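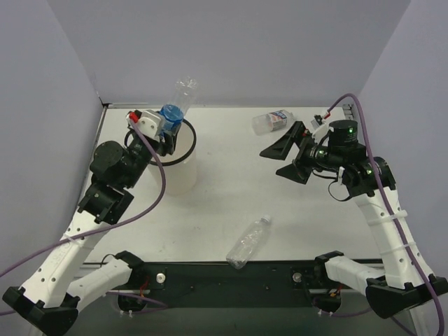 What makes a good first apple tree for a small yard?

A dwarf tree that somebody near you already grows well. Go and find the tree before you fall for a name in a catalog, taste the fruit in October, and ask the owner what goes wrong with it.

Maureen Sedgwick has given that answer to a great many beginners, and she still leans forward in her chair when she gives it. She has grown apples on the slope behind her house in Cheetham for most of her adult life, and the orchard, which she calls Skosside after the farm her grandparents kept, now holds 192 trees. Hardly any two rows look alike. There are tall old standards that need a ladder, dwarfs tied to wires along the fence, and one huge leaning thing by the gate that she refuses to prune any harder.

"That one was here before the house," she says. "It gives me a crop every other year and it sulks in between. I love it to pieces."

We start at the kitchen table at 3 in the afternoon, with a bowl of apples between us and a paring knife that gets passed back and forth the whole time. The first one she cuts is small, rough and brown as a potato. I would have walked right past it in a store. It tastes of pears and nuts, with a sharpness that comes in late, and I ask for another slice before I've finished the first (she looks thrilled).

"People eat with their eyes, and russets lose out every time," she says. "Then they try one. I had a boy here who wouldn't touch it, and his mother told me later he'd eaten four in the car."

Her favorite this year is a seedling she found herself, growing in a ditch on the Trurnix road where somebody must have thrown a core. She took cuttings in winter, grafted them onto dwarf roots in spring and waited. The apples are yellow with a pink cheek, and the flesh snaps when you bite it. She named it Kisex, after a word her granddaughter made up for the sound it makes.

"I wanted something dignified, like Cheetham Pippin," she says. "I was outvoted by a five-year-old."

Grafting is what she most wants to talk about, and I could have listened until dark. An apple grown from seed won't match its parent, she explains, so every named apple you have ever eaten came from a piece of wood cut from another tree. The twig you take is called a scion. You cut it while it's asleep, wrap it in damp paper and keep it in the refrigerator, well away from the fruit drawer. When the sap starts to move you make two long slanting cuts, fit them together and bind them tight.

"Green has to touch green," she says, holding up her two index fingers, side by side. "There's a thin layer just under the bark, and that's where all the joining happens. Your cuts can be ugly. Mine were awful! But if the green lines up on even one side, you've got a chance."

How many did she lose in the beginning?

"My first spring I did 100 and I think most of them were firewood by June. I had a dull knife and no patience. The second year I bought a decent knife, and I practiced on willow until my thumbs hurt, and it was like a different hobby."

She is just as keen on storage, and takes me down to the cellar to prove it. The late keepers sit in shallow trays, stems up, each apple a finger's width from the next. She goes through them every few days and pulls anything with a soft spot. Some varieties are hard and sour when they're picked and don't come into their own until after New Year — she won't let anyone near those yet, and that includes me.

"You have to smell the room," she says. "When a tray is ready, it tells you as soon as you open the door. It's like walking into a bakery."

Back upstairs she wraps 2 of the Kisex in newspaper for my trip home and writes the name on the outside in pencil. I ask whether she has room for any more trees. She glances out of the window at the slope, where a few stakes are already standing in bare ground.

"I've got three coming in spring," she says. "Maybe four, if I take out the compost heap."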